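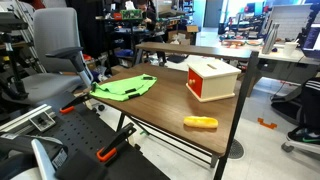

Desk with raised rear shelf, green cloth and small wooden box with a red door.

Care of wood-grain desktops and metal frames

Most tops on shared desks are a printed or veneered surface over a board core. The surface resists wear well. The core does not resist water, and nearly all early failures start at an edge or a screw hole.

Dusting
Dust before any damp cleaning. Grit dragged under a wet cloth leaves fine scratches that show up under side light. Fold the cloth into quarters and turn to a clean face when the first one grays. Work with the grain pattern, back to front.

Damp cleaning
Mix 20 ml of plain dish soap into 2 liters of lukewarm water. Wring the cloth until it no longer drips. Wipe, go over the surface with a second cloth and clean water, then dry. Do not spray directly onto the top. Liquid runs to the joint between top and edge band and stays there.

Marks
Pencil: white eraser, light pressure.
Tape residue: rubbing alcohol on a cotton pad, tested first on the underside.
Dried white glue: lay a damp cloth over it for five minutes, then lift with a plastic scraper.
Ballpoint ink: alcohol, blotted. Rubbing spreads it.
Heat rings: usually permanent on printed surfaces. Oil and mayonnaise do nothing for them.

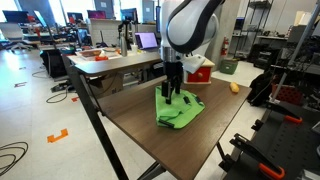 Furniture and Fittings Team, Gebreyes Workshop

Black metal frames
Wipe with the same soap mix. Where the coating is chipped, sand the spot with 200 grit, remove the dust and touch up with Lerkon matte black. Two thin coats, 50 minutes apart. Keep the paint off the leveling feet, or the threads will seize.

Wobble
Check the floor first. Move the desk half a meter and test again. If the wobble goes away, adjust the feet. If it stays, loosen all frame bolts by half a turn, press down on the top at the center, and tighten in a diagonal order. Bolts into board should be turned by hand only. A stripped hole can be filled with a glued hardwood dowel and redrilled the next day.

Raised shelves
Load the shelf over its supports and keep the middle of the span light. A shelf that has sagged can sometimes be turned over if the fixing holes are symmetrical.

Cloths
Wash cleaning cloths apart from shop rags, without fabric softener, which leaves a film. Any cloth that has touched oil or wood finish goes into the lidded metal can, spread flat and never balled up. Replacement cloths are on the Prondance order sheet under item 435.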